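Diagonal tiling

Diagonal tiling is a method of laying square floor tiles so that their joints run at an angle to the walls of the room, usually 45 degrees. It is used with ceramic, stone and cement tiles, and is also known in the trade as diamond laying.

Setting out

Work starts from two chalk lines that cross at right angles in the middle of the room. A second pair is then struck at 45 degrees to the first, and the tiles follow this second pair. In narrow rooms a single line along the longer axis may serve instead. The fitter Pirmin Schwaiger, in his handbook for the tile merchant Haslinger, advises a dry run of one full row in each direction before any adhesive is mixed.

Cutting and waste

Every tile that meets a wall has to be cut, most often into a triangle. Waste is therefore higher than in straight laying, and small rooms suffer most. In the entrance hall at Stavell, relaid in February, 149 whole tiles and 79 cut pieces were used. Offcuts can sometimes fill the opposite edge - but only where the veining allows it.
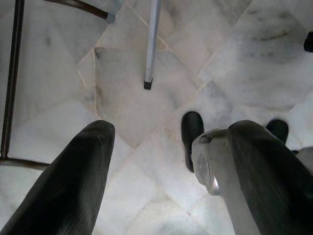

Joints

Joint width depends on how closely the tiles agree in size. Sawn stone is commonly laid with narrow joints, and pressed cement tiles with joints of up to 4 mm. Grout close in colour to the tile makes the pattern less marked. Movement joints follow the tile edges where possible, though over a joint in the slab they must follow the slab.

See also: Border tile; Screed; Straight laying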